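Odness Public Library
Progress Report to the Pastlow Foundation
Local History Room Renewal, Second Reporting Period
October 31, 2024

Prepared by Samina Shaikh, Project Manager

Summary

The Odness Public Library is grateful to the Pastlow Foundation for its continued support of the Local History Room Renewal. The present report covers work completed since our first report in January, describes changes to the original plan, and sets out what remains to be done before the room reopens to the public. The project is within budget. One part of the work, the newspaper index, is behind schedule, and a revised date is proposed below.

Collections

The local history collection holds material dating from 1909, when the library first began keeping town directories, school registers and records of local societies. Much of it had been stored in mixed boxes with no finding aid. During this period staff completed a shelf-by-shelf review and moved the papers into acid-free folders. A total of 402 folders have now been labeled and entered in the catalog.

The Vanis family papers, which were given to the library in 2000, have been listed in full for the first time. They include letters, account books and a long run of receipts from the family's dry goods store. Several of the account books have weak bindings and will be served to readers in cradles until repair can be arranged. We have asked for a price for this work and will share it with the Foundation when it is received.

Furniture and Room Layout

The grant agreement provided for reading surfaces suited to large maps and bound newspapers. Light-colored tops were preferred by the readers who answered our survey, many of whom find dark tables tiring over a long visit. The layout keeps a clear path from the door to the reference desk and leaves room for a wheelchair at each reading place.

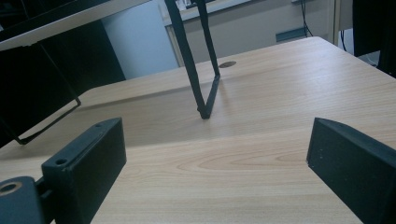 Light wood tabletop with a black metal stand.

Shelving has been ordered from Sjöberg and is expected before the end of the year. The order was placed later than planned - the first drawings did not allow for the heating pipes along the north wall - but the change did not add to the cost.

Newspaper Index

The index of births, marriages and deaths is the part of the project that has moved most slowly. The early issues are faint, and names are often spelled in more than one way from week to week. Staff have adopted a rule of recording each name as printed, with a cross-reference to the usual spelling. We believe this will serve family researchers better, although it takes longer. We ask the Foundation's approval to extend this task by about 2 months.
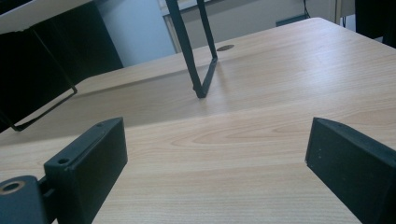 Desk surface in light wood.

Public Use

While the room is closed, requests have been handled by mail, by telephone and at the main desk. Most concern family history or the past use of a building. Two local teachers have asked to bring classes once the room is open, and a short guide for students is being written.

Next Steps

In the coming period the library will install the shelving, return the boxed material from storage, and complete the public version of the finding aid. Opening hours will be set once the staff schedule for the new year has been approved. A full statement of spending is attached as Appendix A, and the revised timetable as Appendix B.

Questions about this report may be sent to Samina Shaikh at the library's main office.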